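Book Notes: The Lamp at Ovton Landing

Our reading group finished its spring picture book list in April, and one title has stayed on the front shelf ever since. The Lamp at Ovton Landing, written by Tove Ásgeirsdóttir with pictures by Grímur Thoroddsen, is a quiet story about a girl who moves in with her grandfather, a ferryman, and has to learn how to be by herself in the evenings.

Not much happens in it. Marit is eight. Her grandfather works the late crossing, and she is supposed to put a lamp in the window at dusk so he can see the house from the water. The first night she forgets. The second night she is scared of the matches and asks the neighbor for help. By the end of the book she lights it herself, and the last page shows only the window.

I read it aloud to the Saturday group and then lent it to Ingegerd Dahlgren, who teaches second grade at Flenmont. Her class wanted to talk about the night Marit forgets. Several of them thought the grandfather should have been angry. He isn't, and the book doesn't explain why, so there was plenty to discuss. Ingegerd thought the text was a little long for one sitting and split it over two days. I would do the same with anyone under six.

Thoroddsen's drawings are in gray pencil with very little color. One or two of the younger listeners lost interest in the middle pages, where the river takes up both sides of the spread and there are no people at all. Adults tend to like those pages best. The lettering is a good size for new readers, although a few words (mooring, gunwale, tiller) will need some help. There is a short list of boat words at the back, easy to miss after the author's note.

My one complaint is the neighbor. She comes in on the second night, is kind, and then drops out of the story. Oddur Ketilsson said the same thing at our meeting, and he liked the book less than I did. He felt the ending came too fast.

Families who enjoyed Prornau in the Snow last winter will probably like this one too. It is best for ages five to eight. The library has 3 copies, and the Bundgaard branch can send one over on request.

The group starts again on 13 August 2018 at the usual time in the children's room. Sigrún Vigfúsdóttir will be reading, and new families can just come in. Please return spring list books to the front desk before then. 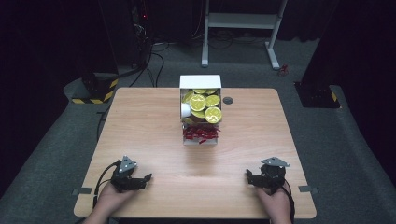
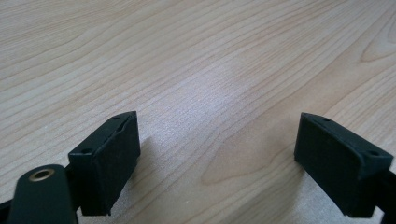
First photo: yellow-green discs in a white box. Second: the wood grain of the tabletop.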